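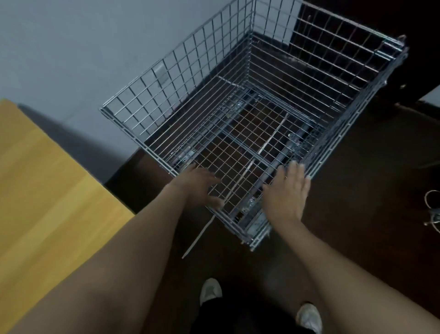
Marlene Diekmann bought the basket from a hardware shop that was closing down in Jedcombe. It had been used for soccer balls, and before that, the man said, for bags of potting mix. It was steel mesh, and big enough that she had to drive home with the back seats down and the tailgate tied.

She wanted it for the bread. The bakery in Wirley had been open five years and she had never found a good way of getting the morning orders from the back room to the van. They used plastic crates, which stacked badly and cracked in the cold. Her idea was that everything for the Sorkimham run could go in one big basket, in paper bags, and be wheeled out to the driveway.

"It hasn't got wheels," said Yuto.

"It's got places for wheels. Look at the plates underneath."

Yuto Ishida had worked for her since May. He was twenty-two and did the ovens and most of the lifting. He crouched and put a finger to one of the screw holes.

"What size?"

"I don't know. I thought you could find out."

He took a set of callipers out of the drawer where they kept the lame blades and the spare thermometer. She hadn't known they owned callipers. He wrote some numbers on the back of a flour docket and put it in his shirt pocket, and then the timer went for the rye and they both forgot the basket until after lunch.

It stayed against the wall in the back room for most of a week. People put things in it. Luuk Dijkstra, who drove the van, put his jacket in it, and then his lunch. Someone left a bundle of folded flour sacks. Marlene took everything out each evening and each morning there was something in there again.

The castors came from Vratislav Kopecký. He ran the repair shop across the road and had a wall of little drawers, none of them labelled. Yuto read him the numbers from the docket and Vratislav pulled out the fourth or fifth drawer he tried and set four castors on the counter, grey rubber, two with brakes.

"What's it off?" Yuto said.

"A hospital trolley. The hospital at Sial, when they shut the east wing. I've had them longer than you've been alive."

"How much?"

Vratislav thought. "A poppyseed roll. The big one, with the plum."

"That's sixteen dollars."

"Then it's sixteen dollars."

Yuto came back and told Marlene, and she cut the end off the roll to check the swirl and had to give him a different one.

They put the castors on after closing. It took longer than it should have. Three of the plates lined up and the fourth was slightly out, and Yuto had to lean on the mesh while Marlene turned the screw. She had her glasses on her head and kept feeling around the floor for them. At half past six they tipped the basket upright and it rolled across the room by itself and stopped against the sink.

"The floor slopes," said Yuto.

"The floor has always sloped."

"I never noticed."

"You've never had anything on wheels."

He put both brakes on and pushed it. It held.

The next morning they loaded it for the first time. Marlene lined the bottom with two of the old sacks so that crumbs wouldn't fall through, then put the heavy loaves in, then the tin loaves, then the rolls on top. The Sorkimham order was 60 loaves that day, a bit over the usual, with a wedding at the hall. It all went in. She stood back and was pleased, and didn't say so.

Yuto took the brakes off and pushed it to the back door, where there was a step down to the driveway. It was a small step. They had all been going up and down it with crates for five years.

He looked at the step and then at her.

"We'll need a ramp," she said.

"We will."

"Well, today we'll lift it."

They couldn't lift it. Luuk came in from the van to see what was holding them up, and with three of them they got the front wheels over, and then the whole thing came down off the step faster than anyone wanted and ran down the driveway. Luuk went after it. He got a hand on the rim just short of the road. Two seeded batons had gone over the side and a magpie already had one by the end of its paper bag.

Emanuel Ursu was on the footpath with his dog. He was her landlord, and had been a schoolteacher for thirty years, and he held the dog's lead in both hands and watched Luuk turn the basket around.

"Is that bread?" he said.

"Morning, Emanuel," said Marlene.

"I was coming to see you about the gutter."

"Can it wait until we've got the van packed?"

He said it could. Then he tied the dog to the fence and helped. He took the bags out of the basket one at a time and passed them to Luuk, who stood in the van and laid them in rows on the shelves. Marlene saw that this was no quicker than the crates. It was probably slower, because each loaf was being handled twice. She carried the last of the rolls herself.

When the van had gone Emanuel went around the side and looked at the gutter, and said he would send someone. On the way back he stopped at the step.

"You want a ramp there," he said.

"I know."

"I've got the one we had for my mother's chair. It's in the shed. It's aluminium, it folds."

"Would it take the weight?"

"She wasn't a small woman," said Emanuel, and untied the dog.

He brought it over that afternoon. It fitted the step with a little to spare on each side. Yuto wheeled the empty basket up and down a few times, with one hand and then with two. Marlene watched him from the door with a tea towel over her shoulder. There was still the question of the shelves in the van, and whether the basket could go in whole if the lower ones came out. She would have to ask Luuk. She would have to measure it.

"Have you still got those callipers?" she said.

"You'd want a tape measure for that."

"Have we got one?"

Yuto put the brakes on and went in to look in the drawer.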